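Speaker notes, lunchtime talk on the tool library. Keep to 11 minutes and leave the rest for questions.

**Slide 1. Opening**

- Thank the hosts. Check the mic reaches the back row.
- Start with the number: 3361 loans last year.
- Most of those were drills, ladders and pressure washers. Say the top item was a carpet cleaner and wait for the laugh.
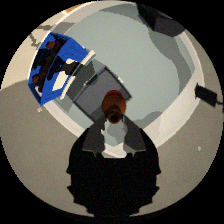 *Robot gripper holding a brown bottle above a table*

**Slide 2. How it began**

We opened in January in the old Dandar shop, with 55 items on two shelves. People paid nothing and signed a paper card. The cards got lost. By spring we could not say who had the tile saw.

(Pause. Ask for a show of hands: who owns a tool they have used once?)

**Slide 3. Deposits**

- First we asked for a deposit of 100 dollars on power tools. Loans fell and late returns did not.
- We dropped it and sent a text the day before the due date. Late returns fell within a month.
- The text is short. It gives the item, the date and our hours.

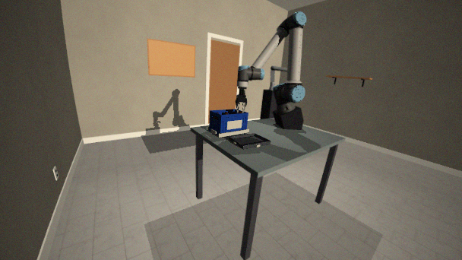

Kwon, from the floor at the last talk, said the reminder was fine but the opening hours were the real problem, and that a tool due at four in the afternoon will come back late from anyone with a job. We moved closing time to seven after that. Give credit for it.

**Slide 4. Repairs**

Read this part slowly, as it gets the most questions.

Every item is checked when it comes back. Cords first, then blades, then the case. If it fails, it gets a red tag and goes off the list the same day. We used to leave broken items listed while we waited for parts, and people drove across town for them.
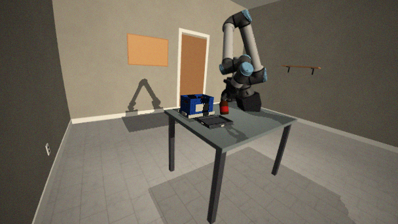 Parts are the biggest cost after rent. Batteries are the worst of it. We now buy one battery type wherever we can, and we turn down donated tools that need a different one. Some donors were unhappy with that. We send them to the Ukerska swap day.

**Slide 5. Starting your own**

- Get insurance before you get tools.
- Write the late policy down before the first loan.
- Handouts are on the side table. Take questions from here.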